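Yo a Ernura llegué por error, que conste. Me bajé del autobús dos paradas antes porque el conductor dijo algo que sonaba a Lultovier y yo, que llevaba durmiendo desde el puerto, cogí la maleta y salté. Cuando quise preguntar ya no había autobús, solo una cuesta larguísima y un perro que me miraba como se mira a los que se equivocan de parada.

La pensión la llevaba Johanna Gruber, una señora con las mangas siempre remangadas que me cobró dos noches por adelantado y me preguntó si venía por la herencia. Le dije que no. Me dijo que eso decían todos, y me dio la habitación del fondo (la del grifo que canta, ya me entendéis, toda la noche en la misma nota).

Resulta que el viejo Strebel había muerto en junio y había dejado su casa a quien supiera decir qué se cenó allí la noche de la gran nevada. Tal cual, escrito ante notario. El notario era Meinrad Hauser, que recibía a los aspirantes en la trastienda de la farmacia y les cobraba 25 por respuesta, para gastos. ¡Y la gente pagaba! Habían dicho cordero, sopa de ajo, truchas, un pastel de ciruelas. Jacqueline Huet, la panadera, lo había intentado nueve veces y seguía convencida de que era el cordero, solo que mal pronunciado.

Yo no pensaba meterme, de verdad. Pero llovía, el siguiente autobús no pasaba hasta la tarde siguiente y Johanna servía un aguardiente que quitaba la prudencia. A la segunda copa le pregunté quién había cenado con Strebel aquella noche. Se quedó callada, fregando un vaso que ya estaba fregado.

—Yo —dijo—. Cenamos él y yo.

—¿Y qué cenasteis?

—Puso la mesa. El plato bueno, el blanco. Y luego nos pusimos a hablar.
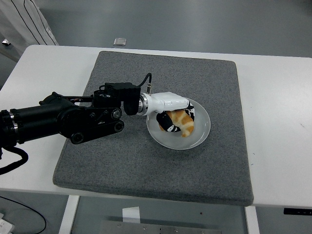
*Un plato blanco y redondo sobre un tapete grueso de fieltro gris.*

No dijo más, y a mí me costó media noche de grifo cantarín entenderlo. Bajé en calcetines, muy digna, y me la encontré en la cocina con la luz encendida.

—No cenasteis nada —le dije.

—Se nos olvidó —contestó, y le entró una risa de chiquilla que no le pegaba nada con el delantal.

Le pregunté por qué no iba a la farmacia, pagaba sus 25 y se quedaba con la casa. Me dijo que tendría que contárselo a Meinrad, que Meinrad se lo contaría a Jacqueline, y que entonces aquella noche ya sería de todo el pueblo. Que casa ya tenía una, con goteras y todo, y que no le hacían falta más escaleras que barrer.

A la tarde siguiente me acompañó a la parada con un paraguas enorme. Jacqueline cruzaba la plaza hacia la farmacia, muy decidida, con el monedero en la mano.

—Hoy va a decir lentejas —me susurró Johanna, y me subió la maleta al autobús.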